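# Before you order a gripper: questions we get

**Is the starter price the real price?**
No. Estby's quote said 1671 a hand. Cables, mounts and a spare belt added 666, and none of that was on the first page.

**Do we need a wrist camera?**
Ask the seller for raw wrist footage over a glossy brown tabletop like yours. The lamp glare shows up on it, and so does the finger's own shadow.

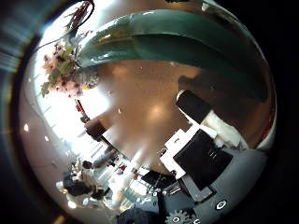 *Photo: Pinstead workshop, wrist view*

**What wears out first?**
Sellers say nothing does. Budget for finger pads and belts anyway, and get the part prices in writing. Ponorby wanted 163 for a gear.

**How long is delivery?**
Up to 9 weeks, if you believe the brochure. We don't plan around it.

**Can we fix the drive ourselves?**
Perhaps. Check that the motor and gear sit on the outside. Đorđević would not say whether opening the shell ends the warranty, so we'd treat that as a yes. 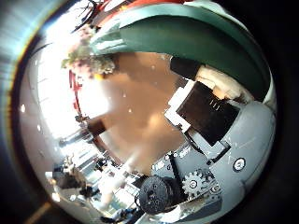 *Motor, gear and a black belt or strip on the grey housing.*

**Should we lease?**
Only if repairs are included. Read the October price list first.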